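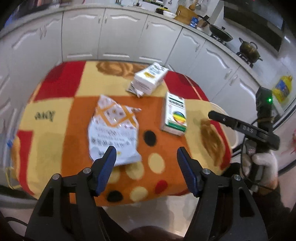
Vindton, February

Ticket: grasp labels fire early on the kitchen table set
Opened by: Soon-im Koo
Assigned: Han-gyeol Son
Status: closed, grudgingly

Soon-im: The labeler marks a grasp whenever jaw width stops changing for 200 ms. On the tabletop episodes from the hand-held grippers it is very sure of itself and wrong. Of 2,537 labeled grasps in Vukumar, it flagged a pile where the jaws are wide open and the operator is just hovering. By our numbers we have become excellent at picking up air.

Han-gyeol: Checked clock offset between width sensor and video first, as one does. Fine. Checked it again because I didn't like the answer. Still fine.

Byung-chul Jeon: Is it the tablecloth? The segmenter was never fond of swirls and dots.

Han-gyeol: Swapped in masks drawn by hand on 34 episodes. Same early labels. The tablecloth is ugly to a segmenter but innocent.
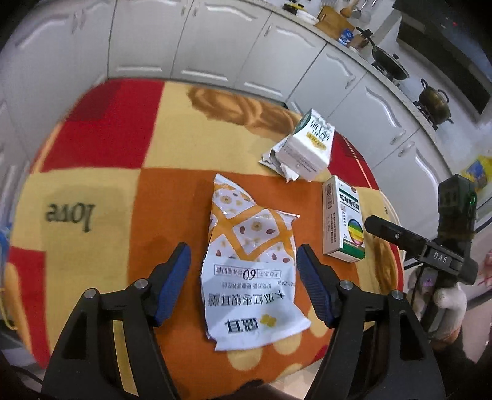

Jaws open, snack bag between and beyond them. Second gripper at right.

Han-gyeol: Cases like this one are the trouble. From the wrist view the bag overlaps the gap, so the overlap test passes. Hold the jaws still and the width test passes too. Two weak tests agreeing with each other, and we called it a method.

Ebere Shehu: Add a closing requirement. Width has to drop before the plateau, or no label.

Han-gyeol: Done. Reran on 1,000 held-out clips. The hovering labels are gone. Crumpled bags now get labeled a bit late, as they give under the pads and the width keeps creeping. Boxes behave.

Soon-im: Late I can live with. Please put the bag problem in the limitations section in words a reviewer can find.

Kyung-tae Joo: Closing. Old labels stay on the Zenar drive under "do_not_use", where I expect someone will use them by Friday.

Last updated: February

Contact the Vukumar data desk | Copyright Nishimura Lab | Back to top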